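Grumard crew rules, notebook, Sun 17 November 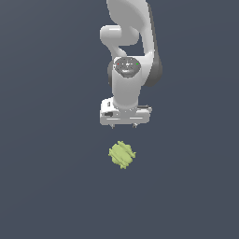 Praron thinks the buy-in for a new family is way too steep, and wrote back in the forum that 400 chips just to open a family will scare off anyone who joined after October. Okay, fair! I dropped it to 190 and ran the poker night again on the Prisgate map. Much livelier, though the bosses still hoard everything and the rackets hardly change hands.

Manurung family finished on 646, mostly from the docks (I keep meaning to nerf the docks). Next try: a boss who skips two turns loses a racket to the next in line. Also need to rewrite the recruitment post, the mobster accent gets tiring after a paragraph.

Leaving the turn limit at 28 for now. Hit list rules still a mess, see the back page.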